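Subject: Re: [chores] Clearing a table: solved or not?

Earlier in this thread, the Sotico list member wrote:

> Vullex says its arm policy was trained on 3,000 runs and can clear a
> table. If so, what is left to do before it works in a home kitchen?

Quite a lot. Our setup at Fusham uses toy food, a few dishes and one arm at the edge of a white table. Pick up an item, put it somewhere sensible, repeat.
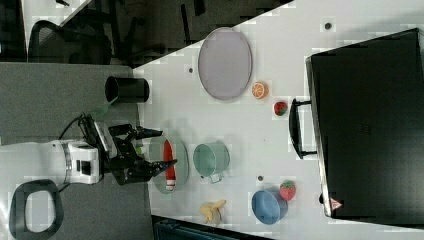
Page last modified: July, 16:40

The hard part at this stage is the approach. A strawberry next to a bowl leaves little room for the fingers, and a pot with a thin handle has few good places to hold it. An orange slice is nearly flat, so the fingertips have to come down close to the table without pushing against it.

We ran 40 trials with the same items in new positions. The arm finished 3 in 6 without help. Most of the failures were bad grasp angles - the planner knew what the object was and where it was, but picked an approach the wrist could not reach.

The wrist view helps once the fingers have closed. With the ketchup bottle lying on its side, one finger meets it by the label and the other near the neck. A grip that far from the middle may let a full bottle turn. Ours is a toy, so the trial says little about weight.
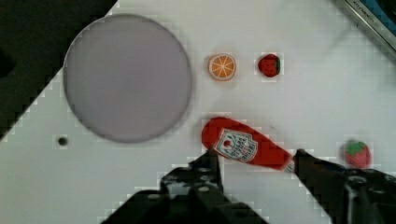

What is still missing

1. Wet and greasy dishes. Neither we nor Trummer have tested any.
2. Stacking. A plate on a plate needs force control we do not have.
3. Speed. A person is still much faster.

My answer to the original question is no for kitchens, and maybe for a fixed bench with known parts. I can post the trial log if there is interest.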